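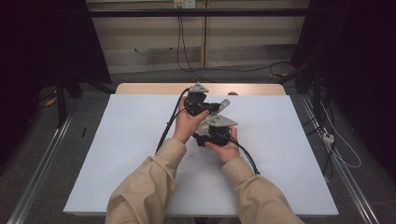 At the white board, both grippers in hand.

22/01/2025 — Whitlock glue trials, carried on from before the break. The hide glue from Zadby has been a joy, I must say, and it took an even 30 minutes to soak through (the old stuff sulked for an hour!). Estíbaliz mixed batch 106 a touch thinner and I rather like it on the spruce offcuts — less squeeze-out, and a kinder smell too. Jhonatan, if you're reading, please leave the clamps on overnight, even if the joint looks ready. Still to do: weigh out batch 107, and ring Zokitz about more jars.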